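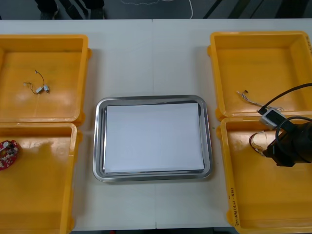
Kit packers wanted, Stostberg workshop

Grero is hiring again. Bench work, small parts, bins and trays, day shift only. We need people from May, sooner if you can manage it. Read the whole thing before you apply please, last time half the questions we got were answered on the page.

What the job is

You stand (or sit, we have high stools) at a white table with yellow bins and a steel tray, and you put together parts kits. Circuit boards, short wires with connectors, wire harnesses, and the paper that goes with them. One kit at a time. Take the part, look at it, check it against the sheet, pack it, tick it. Next.

That's most of it. Some folks love it and some are bored by lunch. Think about which one you are.

Main kit right now is the Billar service kit, goes out to repair shops. 12 parts plus paperwork. There are other kits, smaller, you'll learn those after.

A normal shift

Start 7:30, done 4:00. Half hour lunch, two short breaks, paid.

First thing, wipe down the table, get your bins from the rack, check the numbers on them. Some bins are marked by hand in black marker, don't wipe the marking off, don't add your own. If you can't read one, ask.

Then pull parts for the first batch. Boards get handled by the edges, always. Wrist strap on when you touch them. Harnesses get checked for pinched wires and for the connector being seated right. Short leads, you look at both ends.

Paper stays flat in the tray. Please. Bent sheets get sent back and then somebody has to reprint them and the printer is upstairs.

End of shift, leftover parts go back to stores, with a count slip. Bins stacked, table clear, floor swept round your own station. Takes ten minutes if you kept up with it during the day, longer if you didnt.

What we need from you

Good close up eyesight, glasses are fine
Able to tell wire colors apart, there is a quick check at the interview
Steady hands, no rushing
Read and write basic English, the check sheets are in English only
OK with standing for part of the day
Lift a full carton, 25 pounds at most
On time

No diploma needed. No electronics background needed. If you have soldered or done harness work before, say so, there is some rework now and then and it pays a bit more.

Nice to have

Warehouse or packing experience
Used a label printer
Done any kind of inspection work, food, textiles, whatever, it carries over

What you get

Hourly pay, every two weeks. Rate depends on experience and we tell you the number on the phone before you come in, so you don't waste a trip. Raise review after the trial period.

Trial period is 2 months. After that paid vacation and sick days kick in, plus the health plan.

Work gloves, wrist strap, apron supplied. Bring closed shoes. Locker with a key, ten dollar deposit, you get it back when you leave.

Free parking behind the building. Bus stops at the corner, line 12, then it's a short walk. Microwave and fridge in the break room, coffee is free, the snack machine is not.

Training

First week you work next to someone who knows the kits. You won't be packing anything that ships on day one. Mostly you'll learn part names, which bin is which, how to handle boards, and how to fill in the sheet. Paid the same as regular hours.

Second week you pack on your own and every kit gets checked. After that it's spot checks. Mistakes happen, put it on the slip, we fix it. What we do not want is a wrong part quietly taped up in a carton.

We don't pay per kit. There is a daily target but it is set so that a careful person makes it.

Hours and openings

Full time, four openings. Part time mornings, two openings, 7:30 to 12:00. Part time is the same rate. No evenings, no weekends, except inventory once a year and thats voluntary and paid extra.

The part time spots usually go first so don't sit on it.

Where

Grero, Stostberg site, Chowdhury Building, ground floor, Unit 223. Entrance is on the loading dock side, not the front. The front door has a different company on it and they are tired of sending our people around. Step-free access from the dock side. If you need a bench at another height or a chair with a back, tell us in the application and it will be set up before you start.

How to apply

Email or drop off at the dock office, open 8:00 to 3:30. Put job number 477 in the subject line or at the top of the page. We want

Your name and a phone number you pick up
Full time or part time mornings
When you can start
Last two jobs, just where and how long
Anything about hours we should know, school pickup, second job and so on

No cover letter. No photo. A resume is fine but a plain list is fine too.

We call back within a week, if you don't hear by then call the office, it may have gone to spam. Interview is half an hour, includes the color check and a short try at the bench, you sort a few parts and fill in one sheet. Bring your reading glasses if you use them!! Also ID and your work papers.

Already applied in the winter? You can apply again, use the new job number, the old one is closed. People who worked here before are welcome, just say when you were here so we can find your file.

Openings stay up until filled. Once this page is down, they're gone.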